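Trumton Textile Notes
February 7, 2018

1/ Spent the morning on black cloth. Short thread on squaring and folding it, mostly for people who inherit a stack of table covers and wonder why the edges never line up.

2/ Black is the hardest color to fold accurately. The weave barely shows, so you can't follow the grain by eye. You work from the edges and the corners.

3/ Surface matters. I use a smooth white top. On a dark table you lose the outline completely and end up patting around for the hem.

4/ Start by laying the piece out flat and picking one corner as your reference. Check the long edge against something straight before you touch anything else. 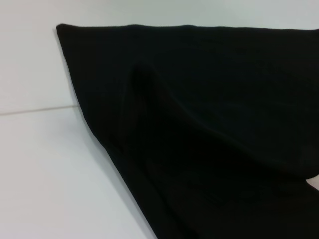 Black cloth on white, top edge still a little wavy.

5/ A wave like that goes into the fold if you leave it. Flatten it with the side of your hand, working away from the reference corner. Don't pull. Pulling stretches the edge and you get a new wave further along.

6/ Then bring the far corners to the near ones. Match corners first, edges second, fold line last. Crease lightly.

7/ For the Travance covers I allow 4 folds, no more. Past that the stack gets thick at the spine and slides off the shelf.

8/ Lint: roller before folding, one direction only. Rolling after folding cleans the outside and seals the rest in.

9/ Storage. Diroline bins hold the folded covers flat. The Pan bins are 98 cents cheaper and too narrow, so everything gets an extra crease. Skip them.

10/ 124 covers to get through before June. Will post the shelf labels when they're done.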